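13 septembre 2021

Levé à six heures, ciel bas, pas de vent. J'ai enfin terminé le tri du potager, ce qui veut dire que je peux commencer à écrire ce que je repousse depuis la fin du mois d'août : le bilan des tomates, des haricots et du reste.

Les tomates d'abord. Dix-neuf pieds plantés, deux perdus avant la floraison, les autres touchés par le mildiou à des degrés divers. Les pluies de juillet ont tout décidé. J'ai coupé les feuilles du bas trop tard, je le note pour ne pas recommencer. La variété Hotemano, que j'essayais pour la première fois, a mieux tenu que les autres. Fruits moyens, peau épaisse, goût correct en salade et bon en sauce. Je garde des graines. Elles sèchent sur une assiette dans le couloir.

J'ai arraché les pieds ce matin, entre sept heures et dix heures. La terre colle encore. Tout ce qui était malade est parti à la déchetterie, rien au compost. Les ficelles sont fichues aussi, je les ai jetées avec.

Les tuteurs m'ont pris plus de temps que prévu. Les grands vont au fond de la remise, à plat. Pour les semis en godets, je me sers de n'importe quel bout de bois mince, et il faudra que j'en retrouve assez au printemps. L'an dernier j'en avais manqué dès les poivrons.
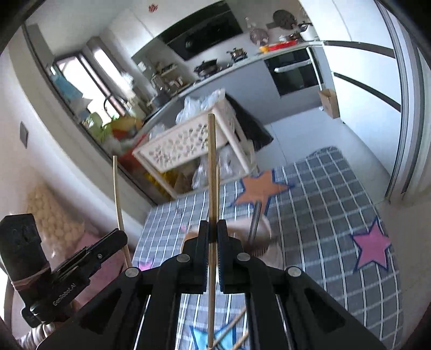 Une baguette de bois tenue à la verticale, une autre plus fine à gauche.

Déjeuner rapide, soupe de courgettes. C'est la quatrième de la semaine et il en reste. Les courgettes ont donné sans s'arrêter depuis la fin juin, malgré l'oïdium. Trois pieds suffisaient largement, j'en avais mis cinq. L'année prochaine, deux.

Les haricots, rien à dire de bien. Les limaces ont mangé le premier semis en une nuit. Le second a levé, puis a végété. J'ai pesé toute la récolte pour savoir : 634 grammes, dont une poignée trop dure pour être mangée. Je les ai écossés pour la semence, on verra. Les pois avaient été meilleurs, mais je n'ai pas tenu le cahier en mai et je ne retrouve pas le poids.

Début d'après-midi, pluie fine. Je suis resté à l'intérieur pour faire les étiquettes. J'ai essayé plusieurs choses au fil des années. Les étiquettes en plastique cassent au gel et le feutre s'efface. L'ardoise est jolie mais illisible dès qu'elle est mouillée. Le bois tient une saison, parfois deux, et on peut écrire dessus au crayon gras. Le crayon Gretik que j'utilise maintenant résiste mieux que le précédent : sur le rang des betteraves on lit encore le nom et la date du semis. J'ai donc décidé de ne plus rien acheter en plastique pour ça et de finir ce qui traîne dans les tiroirs. 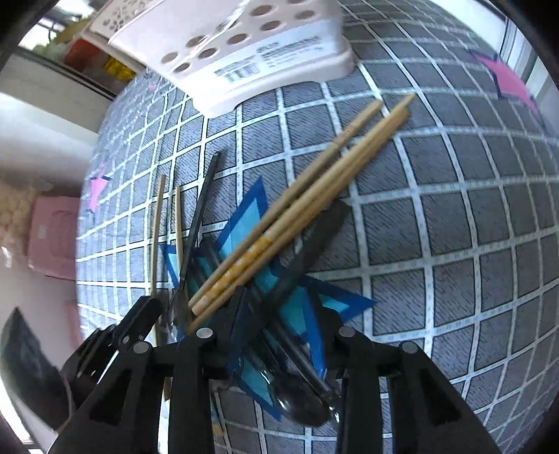

Trois longues baguettes en bois clair, avec des morceaux de plastique bleu, au-dessus de la nappe à carreaux.

Vers seize heures la pluie s'est arrêtée et je suis ressorti semer la mâche à la place des tomates. Griffage léger, rouleau, semis à la volée, rouleau de nouveau. J'ai mis un voile à cause des merles. À côté, une ligne d'épinards, un peu tardive. Les poireaux grossissent, quelques feuilles piquées par la mouche. Je les avais taillés court en août et c'est reparti du centre.

Le tonneau est plein, le second à moitié. Le robinet goutte toujours. Il faut un joint de 13, j'ai regardé chez Laaksonen mais ils n'en avaient plus. Je repasserai quand j'irai chercher la paille. En attendant un seau dessous fait l'affaire et je le vide sur les choux le soir.

Pris la température du compost : tiède, sans plus. Trop de tontes, pas assez de matière sèche. J'ai ajouté du carton et retourné la moitié du tas à la fourche – mal au dos ensuite, arrêt à dix-sept heures trente.

Reçu le catalogue Dokex. Beaucoup de photos, peu de renseignements sur les dates de semis. J'ai coché deux laitues d'hiver et un ail rose. Pas de commande avant d'avoir fait le compte des sachets ouverts, il y en a déjà trop dans la boîte à biscuits, et certains n'ont plus de date.
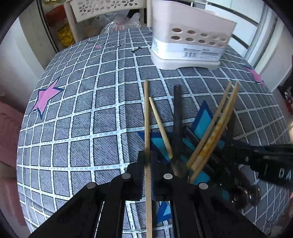

À faire avant les gelées

Affûter le sécateur et graisser le ressort. Rentrer le tuyau. Vider le second tonneau s'il gèle fort. Couper les framboisiers qui ont fructifié et attacher les nouvelles tiges, pas plus de six par mètre. Pailler les fraisiers. Planter l'ail fin octobre, pas dans le carré du bas où l'eau stagne. Semer de la phacélie partout où il reste de la terre nue.

Demander aussi à la mairie si le broyeur se prête encore, et combien de jours à l'avance il faut le réserver.

Couché tôt. Il repleut.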